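Getting Started With the Villey Pick Kit: Your First Block

8/18/24
By the Tutetport bench blog

If you've just unpacked your Villey kit and you're feeling a bit overwhelmed by all the little bags and cables, take a breath, pour yourself something nice and come along with me. We'll get the arm mounted, teach it a pick and a place, and have it handling a small block before supper (well, a late supper if you're as slow with the cable ties as I am!).

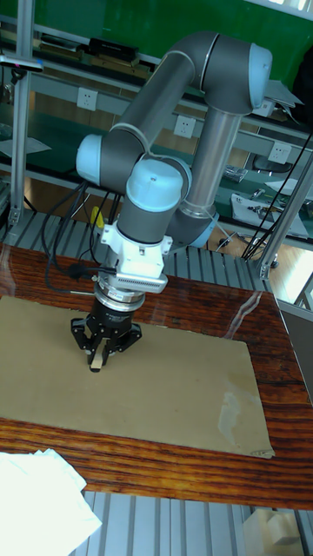
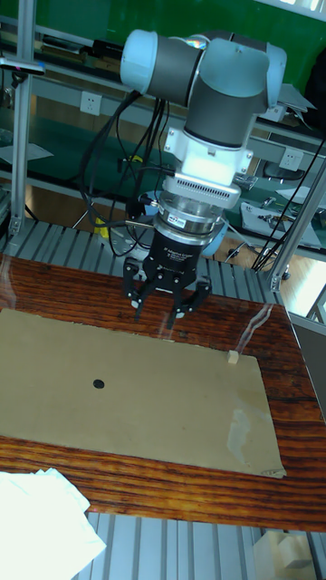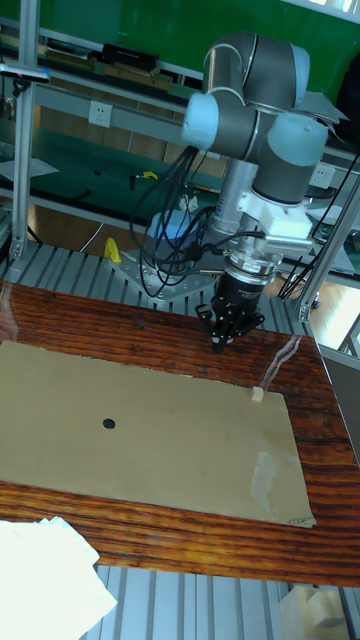 The Villey software comes with a setup screen called Surface, and I'd beg you not to skip it, however eager you are to see things move. Lower the gripper by hand in freedrive until the tips are just above your work surface, press Save, and then do the same at 2 more spots well apart from each other. A flat sheet of cardboard over the tabletop, like the tan one on my wood-grain table, gives you a plain, pale background to work on. Tape yours down at the corners before you save the heights, and if you swap it for a thicker sheet later on, please run Surface again.

Now for the pick itself. Set your block down, open the fingers, and bring the gripper straight down over it. Save that spot as Pick, then go up 4 inches and save the next one as Hover. I like to keep the speed at the lowest setting for the first 6 runs, with one hand near the stop button the whole time. Close the fingers gently, too. The default grip force is meant for much heavier parts, and you can always nudge it up if the block slips.

When you're happy with Pick, drag the arm over to wherever you'd like the block to go and save Place the same way, with its own Hover above it. Press Run and watch the cables as the wrist turns. They need a good loose loop, and if they pull tight at any point, stop and give them more slack before you go on.

My own kit has done nearly 1,000 cycles on these same settings, and the only thing I've had to redo is the tape.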